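Segmenting two-handed cloth demonstrations when both grippers remain closed
Liltholm Community Help › Perception and Data Tooling

Posted by mestex_integration
Status: Resolved
Tags: segmentation, bimanual, gripper state, head view

Our department is preparing a set of 139 two-handed cloth demonstrations for policy training. Each episode is recorded with a pair of hand-held grippers and a head view, and is then divided into sub-tasks by the Liltholm segmenter, version 16. The segmenter places a boundary wherever either gripper changes between open and closed.

This rule performs adequately on pick-and-place material. On cloth it does not. The operator may hold both ends of a roll for a long interval, during which several distinct actions occur, and the tool returns the entire interval as one segment. In other episodes the operator makes small corrective grasps at the corners of a flat cloth, and the tool returns a large number of very short segments. The longest single segment in our set is 857 frames.

The two cloth states that we need to separate reliably are shown in the following head views.

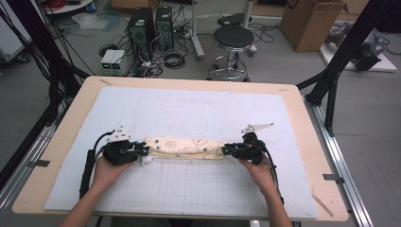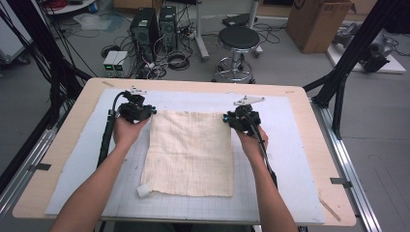
Head views, same table. First: cloth rolled, one gripper at each end. Second: cloth laid out, grippers at the two upper corners.

We would appreciate guidance on the following points. Is there a supported method for placing boundaries according to the state of the cloth as well as the state of the grippers? If so, must the cloth mask be supplied by the user? We have tried color thresholding, and the mask is unstable where a pale cloth lies on a pale surface.

Configuration in use:
boundary_source: gripper_width
min_segment: 0
merge_short: false
views: head

Posted by floria_support_desk
Marked as accepted

Boundary placement from object state is supported in version 16, but it is disabled by default. Please set boundary_source to combined and supply a per-frame mask for the cloth. The segmenter computes the mask area and the ratio of its long side to its short side, and it proposes a boundary when either value settles at a new level. A rolled cloth and a flat square differ greatly in this ratio, so the two states in your views should separate without further tuning.

The mask must be supplied by the user. Color thresholding is not recommended for light fabric on a light mat. We advise the use of a promptable segmentation model, with one prompt on the first frame and propagation through the remainder of the episode. Where a gripper covers a corner of the cloth, the propagated mask will lose some area. Set occlusion_hold to true so that the last reliable value is retained during the overlap.

For the short segments, set min_segment to a value slightly below the duration of your shortest intended action and set merge_short to true. Merging is applied after all boundaries have been proposed. The order cannot be changed.

Please note that the mask is read in image coordinates. If the head view moves considerably during an episode, enable table_rectify and mark the four corners of the mat once per episode.

Posted by tomic_lab_tools

We use the Tomić smoothing filter on the gripper width before segmentation and it removes most of the corner flicker. It will not help with the long segments.

Posted by mestex_integration

The accepted procedure has been applied to the full set. The longest segment is now 301 frames, and on review it corresponds to a single continuous action. Eleven episodes required a second prompt because the mask had extended onto the mat. We left table_rectify disabled for episodes with a steady head view.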